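Packing Order and Handling at a Small Lunch Counter
Student project report, Food Service Operations
Annick Bailly, Nazar Hrytsenko, Baptiste Collet

1. Background

The Algate counter sells take-out lunches to the people who work in the Vasseur building. On a normal day in February it sent out 47 orders between opening and the end of lunch. Most of them were small: something baked, a drink, sometimes a piece of fruit. Our task was to look at how the items get from the tray to the bag and to suggest a better order of work.

2. Bags

The counter buys its bags in boxes of 1000. They are cheap and thin, and they cling to themselves. Jacqueline Rey, who runs the counter, told us that opening the bag was the slowest part of the job. We timed it over 19 orders and it took almost a third of the packing time. Soft items were also getting flattened when the bag was gripped too high up.
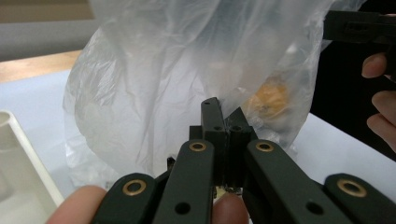

Figure 1. Thin plastic bag held near the bottom, on the white table.

We tried gripping the bag low and letting the upper part stay open. Two of us found this easier. Nazar did not, and his times were the same either way.

3. Trays

Before our project, items waited on the bare table. Bottles got knocked over when the counter was busy - six times in one week, according to the log. We moved the drinks into trays with raised sides and kept the bags outside, on the table.

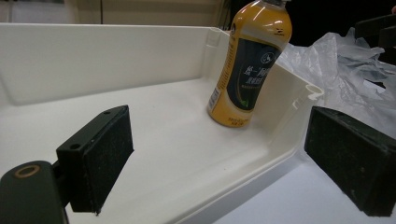 A bottle kept in a corner has a wall on two sides, and the rest of the floor stays free for the next item. The trays take up more of the table than we planned for, so the register had to move to the left.

4. Suggested order of work

Open the bag first. Put the drink in next, then anything soft. Napkins go in last. Mireille Perrin, our instructor, asked us to test this with two people packing at once, and we have not done that yet.

5. Open questions

We did not test paper bags. We also had no orders with hot soup.

Last updated: March 26, 2021

6 comments | 19 shares

Related reports
Shelf Labels at the Plinunar Store
Waiting Times in the Holon Cafeteria
Cup Sizes and Spills: A Short Study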